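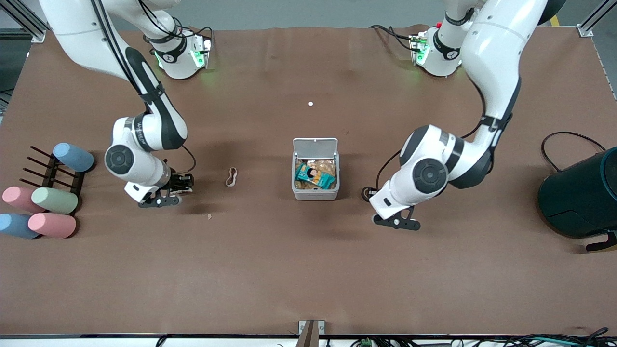

11 April 2025

Up before six, no reason. Lay there doing sums in my head till the heating clicked on. Quote for the roof came yesterday and I keep going back to it like it might have changed overnight. 655 just for the scaffolding. And that's before anyone has touched a tile.

Coffee, toast, second coffee. Rain on and off. Found the bucket in the back bedroom a third full, so the patch Corentin did last month isn't holding. Haven't told him yet. He was so pleased with it.

Rang the roofer at nine, got the wife, she said he'd call at lunch. He did not call at lunch.

Went to Leclerc for the few things and came out with two bags. Leeks, the big yoghurt, lightbulbs, cat litter, a pot of thyme I didn't need. They've moved the flour again. Woman ahead of me had a whole folder of coupons and the girl at the till went through every one of them, very patient. I'd have been rude by the fifth. Forgot onions. The only thing I went in for really.

Drove home the long way to look at the Piswood place, the green house with the for sale sign. Sign's gone. No idea if that means sold or they've given up. I'd never buy it, I just like to know. Somebody has cut back that huge hedge and you can see right into the garden now - there's a pear tree against the wall, trained flat, must be very old. All those years driving past and I never knew.

Afternoon mostly letters. I'm up to 1962 in Aunt Odile's box. Her handwriting gets worse as she gets happier, which makes it slow going. There's a whole run from the summer she worked at the hotel and she hardly mentions the hotel at all, it's all swimming and somebody called R. who had a motorbike. R. turns up in four letters and then stops dead. Mum says she never heard of any R. I dont believe her. She said it too fast.

One line I copied out to keep: "I have spent everything and I am brown as a boot." Twenty-two when she wrote that. I only ever knew her in the gray cardigan with the tissue up the sleeve.

Question is what to do with them all when I'm through. Corentin says scan them. Fine, but who's going to sit and do it. He means me. He's found some program called Tindidex that sorts letters by date and name, 50 a year, and I said I've got shoeboxes that do that. He said shoeboxes burn. True enough. Said I'd think about it.

Called Mum at four. Her knee is better, her neighbor is worse, the dog has been sick on the good rug. She wanted to know if I'm coming for Easter and I said probably, and she went quiet the way she does, so I said yes. So that's yes. Need to look at trains tonight. Need to ask about the cat. Last year we left Akus with the people downstairs and he came back fat and wouldn't look at us for a week.

Roofer rang at ten past five. Nice enough. Can't start until the end of the month at best, and only if it's dry. I asked could he come and look at the patch in the meantime and he did that breath in through the teeth. 33 an hour plus the drive out. Said yes to that as well. I've said yes to everybody today.

Full job is 995 more if they have to replace the boards under the chimney, and he won't know until he's up there. Wrote it on the back of the envelope and put the envelope in the drawer.

Corentin Guérin home at seven, soaked, full name because he's in trouble - he had the umbrella with him the whole time, in the bag, said it wasn't worth getting it out. Leek soup without onions. It was ok. Plenty of pepper. Told him about the patch over the soup and he took it better than I thought, just nodded and went up with a torch to look. Was up there a long time. Came down and said it's a different leak, his one is fine. I let him have that.

Then we got into it a bit about the money. Not a fight. He wants to use the holiday fund and do the whole roof at once, I want to do the chimney side now and leave the rest for next spring. We'd both had a glass by then so we left it. Will look at it again with the actual numbers out on the table.

Watched half of something about lighthouses. He fell asleep. I went up and emptied the bucket.

To do tomorow: onions. Trains. Ring the bank about the card. Post the thing to Mum. Water the thyme, find it a bigger pot. Ask downstairs about Akus but say NO extra biscuits, write it on a note if I have to.

Still raining. Going to read two more letters and then bed.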